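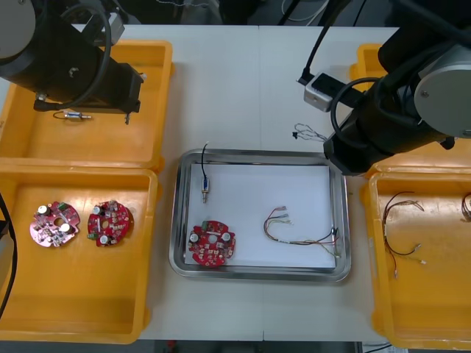

*A sorting table at Rura: orange bins at the sides, steel tray in the center.*

Aleksandra Pawłowska has directed the kitting section at Rura for 12 years, and she remains particular about where things are put down. "A board has a bin, and a wire has a bin," she said when we met at the Lurdale site on 20 Sep 2018. "If you have to search, the table has been laid out badly."

The section prepares small sets of electrical parts for assembly elsewhere in the company. Round circuit boards are kept in shallow bins, side by side and never stacked. Ms. Pawłowska traces the rule to an early order for Nedov, when boards arrived with scratched faces and an entire lot had to be inspected again. "Capacitors stand up from the board," she said. "Put another board on top and they take the weight."

The steel tray in the middle of the table is where a set comes together. Teodoro Rivas, who trains new staff, asks them to begin at a corner and work outward - a habit he brought with him from Rutkowska.

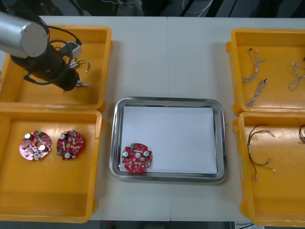 *A round red board in the corner of the paper-lined tray.*

The paper lining was his suggestion as well. "Small parts show up well against white," Mr. Rivas said. "You lift the sheet out at the end of the order and put in a clean one."

The current order calls for 861 sets. Both expect the layout to be reviewed in January, when the section receives a second table. Ms. Pawłowska would like the bins to stay where they are. "People learn a table with their hands," she said. "I would leave it alone."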